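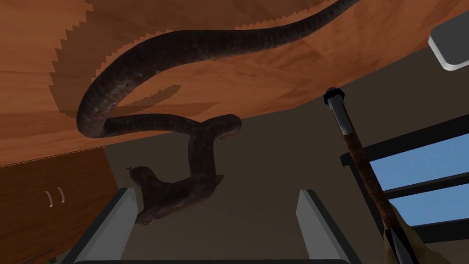
Umden bench notebook, June
Subject: working rules for simulated manipulation scenes, draft 4

Started 09:20. Purpose of the entry is to get the scene rules out of scattered comments and into one place before the Isinora batch is frozen. Draft 3 is still pinned in the project folder. Do not work from it, the section on contact margins has a sign error.

Scope

The rules apply to any scene in which an arm with a parallel gripper is recorded by a wrist view. They cover geometry, start state, lighting, logging and release. They do not cover the controller, which has its own document, and they do not cover the real cell at Zerneck. Nothing in here is a safety standard. Passing all of it says nothing about whether the same motion may be run near people.

Where we stand

Isinora batch as received: 687 episodes. Ran the static checker over all of them during the morning. 41 flagged. Of those, 17 are penetration at the first step, meaning two bodies already overlap before any command is sent. The remainder are a mixture of missing log fields and objects with no mass entry. I have not looked at the mixture in detail.

The penetration cases matter most. On the first step the solver pushes the overlapping bodies apart and they pick up velocity that has no source in the task. If the episode is then scored, the score includes that motion.

Rules, geometry

G1. Every movable body has a collision shape, a mass and a friction value set explicitly. Defaults from the importer are not accepted, including when they happen to be reasonable.

G2. Support surfaces have thickness. A tabletop modelled as a single plane will pass a drop test from above and then let thin bodies through at the edge. Check from below as well as above. The underside of the table is in view for a good share of wrist poses and must be finished geometry with a material on it.

G3. Long flexible bodies (cables, ropes, the snake) are built as chains of rigid segments unless the scene card says otherwise. Neighbouring segments may ignore contact with each other. All other pairs within the chain must collide. This was left open in draft 3 and it was read both ways.

G4. A long body may hang over an edge and may be knotted or bunched. Both are legitimate states. The scene card must say which one is the intended start. The snake scene is the reference case for us: body across the table, tangled part hanging below the edge, gripper fingers open underneath it. A checker cannot tell a deliberate tangle from a solver failure, so the card has to.

G5. Scale is checked against the gripper opening, in metres, and the result written on the card. Several assets from the Khương library came in centimetres. The conversion is done once, at import, and never again in the scene file.

Rules, start state

S1. Settle before recording. Run the scene with the arm held until the fastest body is below the velocity limit on the card, then save that state as the start. If the limit is not reached within the allowed time the scene fails. Do not raise the damping to make it pass.

S2. The seed is stored with the settled state. Storing the seed alone is not sufficient, the settle step differs slightly between solver versions.

S3. The gripper starts clear of every movable body. Clear means the contact list is empty for both fingers and the base. Looking clear in the wrist view does not count. The fingers are close to the camera and a gap there is hard to judge in depth.

S4. Distractor objects are placed by the same sampler as the target objects. Placement by hand is allowed if the card says so and the pose is stored.

Rules, view and lighting

V1. Both finger tips visible in the wrist view at the start. Partial visibility of the base is acceptable.

V2. Background is part of the scene. Walls, windows, cupboards and fittings are listed on the card with their asset names, even where the arm cannot reach them. When an asset is replaced the scene gets a new version number.

V3. Shadow resolution is recorded. Stepped, jagged shadow edges on large flat surfaces are a rendering artefact and are tolerated at the draft level. They are not tolerated at release level. Note that raising the resolution alters every frame, so it counts as a new version under V2. The wood table shows the effect clearly and I would use it as the test surface.

V4. No changes to camera mounting between episodes of one batch. If the mounting is sampled on purpose, the sampled values go in the episode log and not in the batch header.

Rules, logging

L1. Minimum fields: scene version, solver version, seed, settled state file, commanded joint positions, measured joint positions, finger width, contact list, wrist frames, outcome code.

L2. Outcome code is assigned by the scoring script. A person may dispute it in the comment field but may not overwrite it.

L3. A grasp of a chain body is logged by segment number. "Held" without a segment is treated as a missing field. For tangled starts, more than one segment may be between the fingers at once and all of them are listed.

L4. Discarded episodes are kept, with the reason. The Zerneck side asked for this after the last exchange, where the success rate could not be reproduced from the files sent. It costs disk space and I agree with them.

Rules, release

R1. Static checker clean, or each flag signed off individually. No blanket sign-off.

R2. One replay per scene on a second machine. Compare final states against the tolerance on the card. Chain bodies will not match segment for segment, so for these compare the centre of mass and the number of segments below the support surface.

R3. Whoever built the scene does not release it.

R4. The card is written in plain words. Someone at Zerneck who has never opened the scene should be able to say from the card what the arm is meant to do and what would count as a failure.

11:45. Tried R2 on the snake scene as a dry run. Result was inconclusive. The card I was given has no tolerance on it, so there was nothing to compare against. Replay itself completed on both machines without warnings. Put the card back to the builder with G4, S1 and R2 marked as incomplete.

13:30. Second pass on the penetration flags. I opened a few and stepped them by hand. The overlap is between neighbouring chain segments in the first two I looked at, which G3 permits. The checker does not know about G3. It needs an ignore list read from the scene file. Until that is in, the flag total for chain scenes overstates the problem and should not be quoted to Zerneck. The third one I opened was a proper overlap, a hand tool sunk into a shelf, and fails.

Changed the checker to read the ignore list. Have not rerun the full batch. The change is on the branch and is not merged.

Open points

G2 has no minimum thickness. I would tie it to the time step and the fastest expected body, but I do not want to put a number in before testing it on the thin-shelf scenes.

S1 time limit: same for all scenes or per card? Hanging bodies swing for a long time at low damping. A common limit would fail most of them. Leaning towards per card, with a ceiling.

V3 wants a proper definition of release level. At present it depends on who is looking.

L3 and the scoring script disagree on numbering. The script counts segments from zero and the Khương asset counts from one. Pick zero, correct the asset notes, and add a test with a single known grasp.

Need a rule on what happens when a body leaves the workspace during an episode. Draft 3 said stop. Isinora carries on recording. If we carry on, the outcome code has to show it.

16:10. Merged G1 to G5 and S1 to S4 into the shared copy. V, L and R sections held until the checker has been rerun. Rerun queued on the second machine, output goes to the usual directory with the branch name in the header.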